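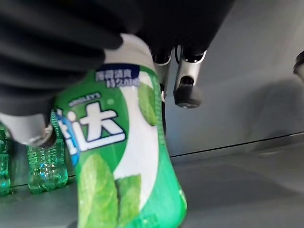 Can gum bottles and chip canisters share one shelving unit?
They can, and they look great together! Give each kind its own shelf, with the gum bottles on top and the canisters on the shelf below.

Section 3: Stocking your Hallura shelves

Now for the fun part. The unit is standing, the shelves are clipped in, and it's time to put something on them.

1. Wipe each shelf with a dry cloth, back to front, and run the cloth along the front lip too.

2. Start at the top. Stand the gum bottles upright toward the back left, labels facing out. Mixed flavors can stand close together – the colors do the sorting for you.

3. Put any cup-shaped packs farther right on the same shelf, near the front edge.

4. Move down one shelf and set out the chip canisters, lids up. Leave a gap between them wide enough for your fingers.

5. Turn each canister until the brand name faces the shopper. It's a small job, and it makes the whole shelf come alive!

Note: A slanted row running from front left to back right lets people see every flavor as they walk up.

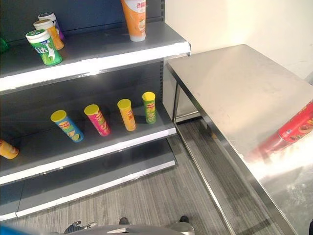 Fig. 2. Bottles on the top shelf, canisters on the middle shelf, bottom shelf free for new stock.

Caution: Never move a shelf to new slots while there is anything on it. Clear it first, then lift both ends together.

6. Keep a side table next to the unit for unpacking. Ours is stainless steel and wipes down in seconds.

7. When a gum bottle sells, bring the next one forward – older stock always goes in front.

For spare shelf clips, ask for part 521.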